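The bin in the garage, or where August went

Posted by So-ying Wan in August
16 comments | 35 shares

Quick one tonight, it's gone eleven and I've still got a wash to hang. But a few of you asked how the Big Garage Clear was going and I said I'd write it up, so. It's going. Sort of.

For anyone new. We moved to Rukdale in the spring, two vans and my brother-in-law's estate car, and everything that hadn't been properly packed got tipped into whatever was nearest. The good boxes came from Valtudier, the removal people (perfectly nice, bit expensive, very quick on stairs). The bad boxes came from me at two in the morning. You can tell which is which because theirs say KITCHEN, GLASSES, THIS WAY UP and mine say stuff. One says more stuff. One says "Siu???" and turned out to have all the Siu mugs in it, wrapped in one tea towel, not a single one broken, so who's laughing now.

Anyway. Garage. It had got to the stage where you opened the side door, threw the thing in and shut the door again before anything could slide back out. You know that stage. Couldn't get to the freezer without moving the ironing board, couldn't move the ironing board without moving the bike, and the bike had a flat and wouldn't go anywhere.

So the plan was bins. Big plain ones, no lids, nothing clever. I'd seen a woman on one of those tidying programmes do it with baskets with little linen labels and I thought, lovely, and then I looked up the price of the baskets. So, grey bins. Second hand, scuffed, came off a man clearing a unit on the industrial estate. He wanted 35 for the lot and I gave him it, didn't even haggle, I had the car running.

The idea is dead simple. One bin for things that have a home somewhere and have wandered. One bin for things going out. Everything on the floor goes into the first one, you don't stop and think, you just scoop. Then when it's full, or when you're sick of looking at it, you sit down with a cup of tea and go through it properly.

The bit where it goes wrong is the scooping. Because if you don't stop and think then you end up with tools in with bath toys. And rubbish. There's always rubbish, I don't know how, we have three actual bins for rubbish.
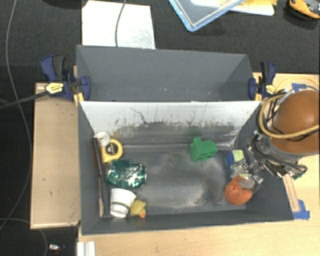 So I sat on the upturned crate and had a proper go. The tape measure first, because I have been looking for a tape measure since we got here. I've bought one. I've borrowed one from next door. I measured the bedroom window with a sheet of A4 paper and then did the sum, and the blind is too narrow, thank you, we have all noticed. And there it sits, bright yellow, you'd think you couldn't lose a thing that colour.

That's going in the kitchen drawer. The top one, left of the cooker. I'm writing it down here so that when I ring my sister in November asking if she's seen it she can send me the link.

The can is recycling, obviously. Didn't even need a decision. I do think there's something to be said for doing the easy ones first, gets your hand in. My mum used to do a drawer that way, out with the string and the dead batteries and then she'd be off, whole kitchen done by teatime. I've not got her stamina. I get four things in and find a letter and that's me reading the letter.

The white cup I dithered over. It's a perfectly good cup. It's also one cup, and we've got the Siu mugs, and two lots of wedding mugs, and the ones from the petrol station. We have so many mugs that the cupboard door doesn't shut. But you always want a cup in a garage, for rinsing a brush in or for screws, so it's staying out there on the shelf with the paint. When there is a shelf. The shelf's its own story.

And the duck! The little yellow duck. I'd thought the duck was gone for good. It's from the old bathroom, it lived on the edge of the bath by the taps and it's been through both kids, and the smallest one asked about it for a fortnight after the move. I'd told him it was on its holidays. He's seven now and past all that, officially, so I put it on the side of the bath and said nothing, and at bedtime I could hear it being spoken to.

Right, the long thing with the dark handle. I don't know. I've had it out and had a look at it and I still don't know if it's for the garden or for filling holes or if it came with the house. My husband says "it's a thing for getting things off things." Helpful. It's gone in the tool box with everything else we don't know the name of. If I have to fill a hole I'll try it on that and report back.

Now the bins themselves want a scrub. Whatever the man had in them before, it's not shifting with a wipe. I had a go with washing up liquid and the brush from the back step, and got a bit off the bottom, and then gave up as it was nearly time for the school run. Someone at work swears by Rakeo, the stuff in the tub, you make it into a paste and leave it. So that's on the list for the weekend. If it works on that I'll do the oven next, and if it doesn't then honestly they're bins in a garage, they can be mucky.

What I've learned so far, not that you asked:

Do a bit at a time. I did a whole Saturd- no, a whole day in July, start to finish, and I was so fed up by the end that I put it all back. Literally put it all back. An hour before tea is plenty.

Don't buy the labels first. I have a roll of labels. Lovely labels. I've lost them, they'll be in one of the bins.

Put the going-out bin by the door and take it out when you go. Not tomorrow. If it stays overnight people shop from it. I found a broken torch back in the hall and a jigsaw with no lid back under the sofa, same jigsaw I'd put out that morning, and everybody said it wasn't them.

Let the kids do their own scoop, but you do the sorting. The eldest's way of sorting is to ask "do I want this" about things that belong to other people. She had my good scissors down for the charity shop.

And take a photo of the awkward cable before you unplug it from whatever it's unplugged from. Too late for me. I've got a carrier bag of leads out there and I couldn't tell you what a single one's for. My phone says I've taken almost 3000 pictures this year and not one of them is of a cable.

So where are we up to. The left side of the garage is done, you can see the floor, I stood on it in my socks to prove a point and regretted it. The freezer opens. The bike's been pumped up and gone to my nephew. Still to do: the back wall, which is all Christmas and camping, and the bit under the window where the damp boxes are. I'm scared of the damp boxes. One of them's got my college folders in and I think it's been wet for a while, there's a smell. Might just shut my eyes and tip it.

And then the shelf. He's bought the brackets, he's bought the wood, he's watched a man on the internet put up the very same shelf. It's been leaning against the wall since Easter. I have pointed out that we've now got a tape measure, so that's that excuse gone. He said did I know where the spirit level was.

I do not know where the spirit level is.

Ooh, and before I forget, to whoever asked about the lemon loaf from the last post, yes you can do it in the air fryer, drop the heat a bit and put foil over when it starts to catch. Mine took ages in the middle. Will do it properly with amounts when I've got the scales back (scales are in a box, box says stuff).

Right. Washing. If it rains tommorow I'm moving to Spain.

So-ying x

Filed under: house, garage, moaning
428 views | 16 comments | Share this post

Older post: Lemon loaf, no scales
Contact | About me | Back to top
© So-ying Wan. Please ask before you borrow anything.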